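10/04/2020, von Anoma Siddiqui
Lesezeit: 6 Minuten

Was ich vom offenen Tag bei Zasside für den Haushalt mitgenommen habe

Kurz und schnell, die Notizen sind noch frisch und der Akku vom Laptop nicht mehr. War diese Woche bei Zasside, offener Tag, oben im Haus Windholm. Thilini Kumarasinghe hat mich mitgeschleppt. Eigentlich wollte ich nur Roboter gucken. Zurück kam ich mit einem Zettel voll Tipps fürs Aufräumen, Korbputzen und Kabelbändigen. Also los.

Warum Roboterleute gute Haushaltstipps haben

Die machen dort den ganzen Tag Hausarbeit. Deckel auf, Deckel zu. Tuch falten. Dose umstellen. Mit Greifern in der Hand, damit die Maschine später lernt, wie es geht. 300 Durchgänge pro Aufgabe, das ist bei Zasside das Minimum, bevor überhaupt was gerechnet wird. Wer 300 mal denselben Deckel aufmacht, weiss, wo er klemmt. Wer 300 mal dasselbe Handtuch faltet, hat eine Meinung zu Handtüchern.

Führung in Sechsergruppen, jeweils 6 Leute und keiner mehr. Anmeldung im September war nötig, Warteliste gab es auch. Kaffee umsonst.

Tipp 1: Eine Fläche, ein Ding

Jede Aufgabe fängt dort mit einer freien Mitte an. Was nicht gebraucht wird, wandert an den hinteren Rand oder ganz runter vom Tisch. Erst dann kommt der Gegenstand hin, um den es geht.

Daheim probiert mit der Küchenzeile. Alles nach hinten, vorne zwei Handbreit frei. Schneidet sich gleich anders. Und man wischt auch öfter, muss ja nix wegräumen.

Für Kinderzimmer: dasselbe mit einem Tablett. Ein Spiel aufs Tablett, Rest in die Kiste.

Tipp 2: Beide Hände

Klingt blöd, ist aber so. Die meisten Leute öffnen Schachteln mit einer Hand und drücken mit dem Bauch dagegen. Bei der Vorführung hiess es dauernd: beide Seiten, gleichzeitig, langsam. Leichte Sachen rutschen sonst weg. Körbe sowieso.

- Leichte Körbe von links und rechts vorne fassen, nicht am Deckel
- Deckel mit Schlaufe: Schlaufe erst ganz lösen, dann heben. Nie ziehen, das Geflecht franst aus
- Antirutschmatte drunter, ein Stück in Untertassengrösse reicht

Tipp 3: Der Korb fürs Kleinzeug

Mein Liebling vom ganzen Tag. Kosmetiktücher und Krimskrams in einem. Links kommt das Tuch aus dem Schlitz, rechts offen und unterteilt, für alles was sonst rumfliegt. Ich hatte so was immer als Omakram abgetan. Nehm ich zurück.

Bei mir steht jetzt einer im Flur. Rein kommen Schlüssel, Lippenpflege, Kugelschreiber, Einkaufschip. Im Wohnzimmer würde ich Fernbedienung und Brille reintun. Im Bad lieber nicht, Flechtwerk und Dampf vertragen sich schlecht.

Beim Kauf drauf achten:

- Packung Tücher mitnehmen und reinstellen. Die Masse stimmen selten
- Schlitz mit dem Finger abfahren, darf nicht kratzen. Rauhe Kante reisst jedes Tuch ein
- Fach innen hell auslegen (Filz, altes Geschirrtuch), sonst findet man auf dem dunklen Boden nichts wieder

Eine gute halbe Stunde bin ich am Tisch mit dem Korb hängengeblieben. Zwei Greifer, einer pro Hand, obendrauf weisse Würfel mit schwarzweissen Mustern. Die Würfel sagen dem System, wo der Greifer gerade im Raum ist, so hat es mir Thilini erklärt. Sie hat früher selber bei Flulteo solche Aufnahmen gemacht und durfte deshalb dauernd dazwischenreden.

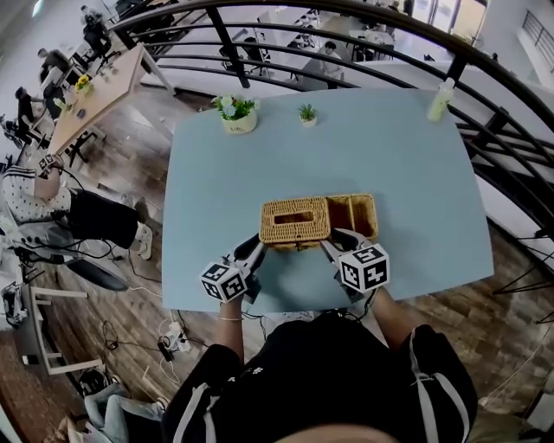
Tipp 4: Geflecht sauber kriegen

Gefragt, weil die Körbe dort ja ständig angefasst werden. Antwort kam prompt und ohne Werbung:

1. Trocken anfangen. Weicher Pinsel, breiter Malerpinsel geht prima. Immer in Flechtrichtung.
2. Staubsauger auf kleinster Stufe, Bürstenaufsatz. Nicht draufdrücken.
3. Lauwarmes Wasser, ein Tropfen Spülmittel, Tuch richtig auswringen. Nur feucht, nie nass.
4. Mit klarem Wasser nachgehen.
5. Offen trocknen lassen, Deckel hoch, weg von der Heizung. Über Nacht.

Bei klebrigen Stellen (Kinder, Honig) Zahnbürste. Weich! Harte Borsten machen Fusseln, die kriegt man nicht mehr weg. Wenn schon was absteht: mit der Nagelschere knapp abschneiden, nicht rupfen.

Einmal im Jahr ganz dünn Leinöl, sagt Thilini. Hab ich noch nicht ausprobiert, melde mich.

Tipp 5: Kabel

Wo viel Technik ist, liegen viele Kabel. Kennt jeder, der Homeoffice macht. Was ich mir abgeschaut bzw. erfragt habe:

- Klettband statt Kabelbinder. Kabelbinder muss man aufschneiden und irgendwann erwischt man das Kabel
- Beide Enden beschriften, Malerkrepp und Filzstift
- Steckdosenleiste nie unter Textilien, Decken und Jacken woanders hin
- Kabel, die am Gerät ziehen, mit einer lockeren Schlaufe am Tischbein fixieren. Zug weg, Stecker lebt länger

Meine Leiste hinterm Fernseher hab ich noch am selben Abend gemacht. Zwei Ladegeräte gefunden, die zu gar nichts mehr passen.

Tipp 6: Handgriffe mitzählen

Das war der Teil, bei dem ich richtig zugehört habe. An einer Station ging es um einen ganz normalen Küchenablauf, Tasse raus, Kaffee, Löffel, Tasse weg. Ein Mitarbeiter liess uns schätzen, wieviele einzelne Greifbewegungen in einem Tag Haushalt stecken. Ich sagte 306, keine Ahnung wieso, einfach eine Zahl. Richtig war nach deren Zählung: fast 2000.

Seitdem steht bei mir der Kaffee direkt über der Maschine und die Löffel daneben im Glas. Spart jeden Morgen zwei Schubladen. Selber machen geht so: einen Ablauf nehmen, einmal ganz langsam durchspielen, jeden Griff laut ansagen. Peinlich, hilft aber. Alles was man zweimal anfasst, steht falsch.

Tipp 7: Pause auf dem Boden der Tatsachen

Die Leute mit den Greifern wechseln sich ab. Unterarme werden müde, Schultern auch. Fürs Fensterputzen und Bügeln übernommen: Wecker stellen, zwanzig Minuten, dann was anderes machen. Arbeitshöhe prüfen, Ellbogen ungefähr im rechten Winkel. Wer am zu niedrigen Tisch bügelt, merkt es abends im Kreuz.

Und selber greifen?

Durfte man, kurz. Schwerer als gedacht. Nicht vom Gewicht, vom Gefühl her, man spürt halt den Deckel nicht. Ich hab dreimal danebengegriffen, und beim vierten Mal den ganzen Korb verschoben. Antirutschmatte, siehe oben. Von Schnyder war auch jemand da und hat sich nicht viel besser angestellt, das hat mich getröstet.

Ob das Ding mir irgendwann die Wäsche macht? Auf die Frage gab es nur ein Schulterzucken und den Hinweis, dass Socken schwierig sind. Sag ich seit Jahren.

Noch schnell, was nirgends reinpasst

- Malerkrepp auf dem Tisch markiert, wo Dinge hingehören. Super für Kinder beim Tischdecken
- Deckel, die zufallen: kleines Stück Filz unter die Kante, dann knallts nicht
- Besuchertag mit flachen Schuhen machen, man steht die ganze Zeit
- Eigene Wasserflasche mit, die Schlange am Kaffee war lang

Nächstes Mal dann Schubladen, dazu hab ich noch zwei Seiten Gekritzel, die muss ich erst entziffern. Wer Tipps zu Leinöl auf Geflecht hat, bitte her damit, am liebsten mit Angabe wie lang es danach gerochen hat.

Kontakt | © 2020 Anoma Siddiqui | Nach oben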